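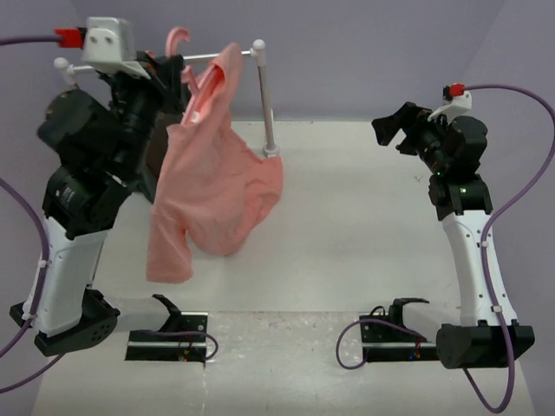 Pink shirt, pink plastic hanger, small rack. Neckline bunched up near the hanger, one sleeve hanging low.

Notebook, garment handling bench, August, afternoon

Set out to check the claim in the Schwerdtfeger handling notes that a garment on a hanger "finds its own shape" once the hook is over the rail. I have doubted this from the first reading. Their photos are all of stiff business shirts, freshly pressed, and you could hang one of those off a doorknob and it would look respectable.

Our salmon shirt is soft knit stuff, or behaves like it, and has been through the Kistcombe wash cycle more often than the log admits. Shoulders have no opinion about where they belong. The hanger is the ordinary pink moulded kind from the discount bin. Colour is a poor choice on my part: pink hanger inside a pink shirt is hard to read at a glance, and I've squinted at enough stills now to regret it. Will ask for a blue or a white one. Was told in July that one was on order. Not holding my breath.

The rack. Thin metal tube, a round white knob at each end of the rail. It's sold as a doll or sample rack, I think, and I still don't believe it stands in for a wardrobe rail. Two problems I can name:

1. The rail is short, so a full-size shirt takes up a silly share of it. Anything we learn about sliding a hanger along to make room is worthless on this rack.

2. The rail is thin and the hook is wide. A wide hook on a thin rail can swing and twist. On the Iswood closet rail (the proper one, in storage) the same hanger sits square. I'd want that rail before anybody writes the word "stable" in a report.

Tag position: there's a small white label near the collar, and it's the only landmark I trust on this shirt. Everything else is folds. If the label is where it should be, the neckline is probably right way round. If I can't find it, I can't tell front from back and I refuse to guess in the score sheet. Suggest we add a column for "label located, yes/no" ahead of the column for "hung correctly", which at present invites wishful thinking.

On the summary figure going about: 84 out of 100 hangings rated acceptable. Acceptable to whom? The sheet gives no rule for a shoulder half off the bar. I pulled 11 of the 84 and re-read the notes. Several say only "looks fine". My mother would have sent those back upstairs. I'm not saying the figure is wrong, I'm saying I couldn't reproduce it from what's written down, and I'd rather we didn't put it in the Rokov update until somebody can.

Also worth recording: long sleeves are a nuisance. They drag everything to one side as soon as one of them goes low, and then the body bunches around the hanger — the angled bar vanishes into the cloth and you lose the one hard edge you had to work from. Shoulder seams ought to be the thing to hold. The Schwerdtfeger notes say collar first. I remain unconvinced, and would like to see both tried on the same shirt before we adopt either.

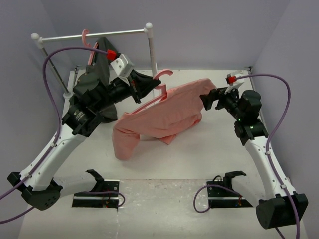 To do before next entry

Get the Iswood rail out of storage and measure its diameter against this one.

Write an actual rule for "acceptable". Proposal: both shoulders on the bar, label at the back, hook fully over the rail. Miss any one and it's a fail, no half marks.

Rescore log entry 677 onward with that rule. I expect the number to drop and would be pleased to be wrong.

Non-pink hanger. Asked again.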